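아니코, 양팔 로봇 작업 학습 키트 ‘수누라’ 출시
소형 부품부터 생활용품까지, 책상 한 면에서 시작하는 집기 작업 교육

로봇 자동화 기업 아니코(Anico)는 양팔 로봇용 작업 학습 키트 ‘수누라(Sunura)’의 주문 접수를 2021-07-19부터 시작한다고 밝혔다. 수누라는 협동로봇을 이미 보유한 연구실과 직업교육 기관, 소규모 제조 현장이 물건을 집고 옮기고 나누어 담는 작업을 직접 구성해 볼 수 있도록 만든 제품이다. 교체형 손가락 한 벌, 손목 카메라 고정 부품, 작업 편집 프로그램 ‘푸(Fu)’, 그리고 실습 과제집이 한 상자에 담긴다.

아니코가 이번 키트에서 가장 공을 들인 부분은 손가락이다. 얇은 캔처럼 세게 쥐면 찌그러지고 약하게 쥐면 미끄러지는 물건은 초보 사용자가 가장 먼저 부딪히는 난관이었다. 개발팀은 손가락 안쪽 면의 모양을 여러 차례 바꾸어 가며 시험했고, 지난 3월에 지금의 형태를 확정했다.
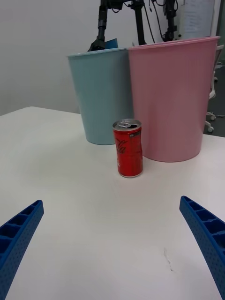
손가락 교체에는 육각 렌치 하나면 충분하다. 교체 후에는 푸가 열림 폭과 닫힘 위치를 다시 읽어 들이므로, 사용자가 수치를 일일이 입력하지 않아도 곧바로 다음 과제로 넘어갈 수 있다. 손가락은 낱개로도 주문할 수 있어 한쪽만 닳았을 때의 부담도 줄였다.

실습 과제집에는 모두 19개의 과제가 실려 있다. 앞부분은 물건 하나를 집어 제자리에 다시 세우는 기초 과제이고, 뒤로 갈수록 두 팔의 순서를 맞추거나 색에 따라 놓을 곳을 고르는 과제가 이어진다. 과제마다 준비물 목록과 배치도, 자주 생기는 실수와 조정 방법이 함께 적혀 있다. 특별한 시험 도구를 새로 살 필요 없이 컵, 음료 캔, 상자처럼 주변에서 쉽게 구할 수 있는 물건을 쓰도록 한 점도 반갑다! 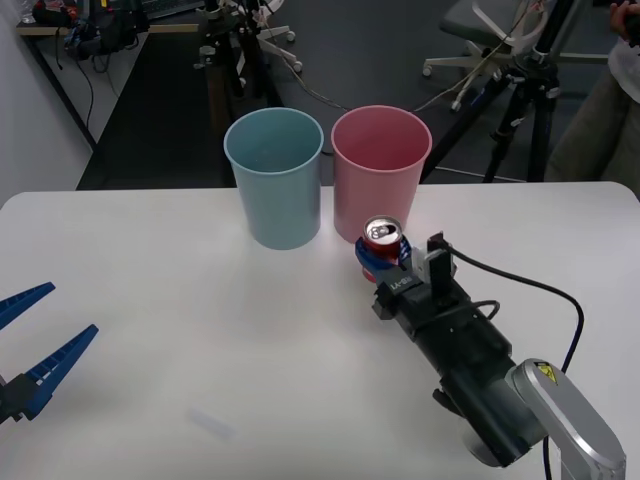
글: 아니코 제품홍보팀 편집 담당

작업 편집 프로그램 푸는 이번에 화면을 완전히 새로 짰다. 왼팔과 오른팔의 동작이 위아래 두 줄의 시간표로 나타나고, 한쪽 동작을 끌어 옮기면 다른 쪽의 대기 시간도 함께 조정된다. 손목 카메라와 외부 카메라의 영상을 같은 시간축에 놓고 돌려 볼 수 있어, 집기에 실패한 순간을 찾아 접근 각도를 고치는 일이 한결 빨라졌다.

시범 사용에는 직업교육 기관 스키슬리(Skisley)가 참여했다. 스키슬리의 수강생들은 봄 학기 동안 모두 3,146회의 집기 작업을 기록했으며, 아니코는 이 과정에서 접수한 의견 293건을 검토해 과제집 문구와 프로그램 단축키에 반영했다. 특히 시작 자세를 저장해 두었다가 단추 하나로 되돌아가는 기능은 수강생들의 요청으로 추가된 것으로, 개발팀 안에서도 가장 자주 쓰는 기능이 되었다.
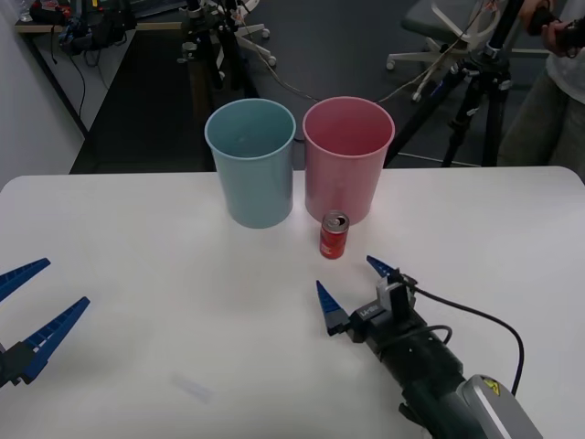 수누라의 기초 과제는 작업대 준비부터 시작한다. 과제집은 밝고 무늬 없는 상판을 권하며, 처음에는 물건의 수를 최소로 줄이라고 안내한다. 색이 뚜렷이 다른 물건을 쓰면 카메라 영상에서 위치를 구분하기가 쉽다. 하늘색과 분홍색 컵을 나란히 세우고 분홍색 컵 앞쪽에 빨간 캔을 둔 배치만으로도 접근 방향을 연습할 거리가 꽤 많다. 캔 바로 뒤에 컵이 있으니 손가락을 얼마나 깊이 넣을지, 어느 각도로 다가갈지를 함께 고민하게 된다. 익숙해지면 캔과 컵의 간격을 조금씩 좁혀 가며 난도를 올릴 수 있다.

설치는 기존 로봇의 손목에 어댑터를 체결하고 푸를 내려받는 순서로 진행된다. 아니코는 첫 구매 기관을 위해 반나절 분량의 온라인 설치 교육을 제공하며, 교육 내용은 녹화본으로도 다시 볼 수 있다. 한 팔만 보유한 기관도 과제집 앞부분은 그대로 활용할 수 있고, 나중에 팔을 추가하면 저장해 둔 작업을 양팔용으로 불러올 수 있다.

1차 공급 물량은 약 200세트이며 접수 순서대로 출고한다. 교육 기관에는 강사용 해설서가 추가로 제공된다. 지원 로봇 목록과 어댑터 규격, 푸의 체험판은 아니코 누리집의 수누라 제품 안내에서 확인할 수 있다.

보도자료 문의: 아니코 제품홍보팀
구매 및 교육 문의: 아니코 누리집 고객지원 창구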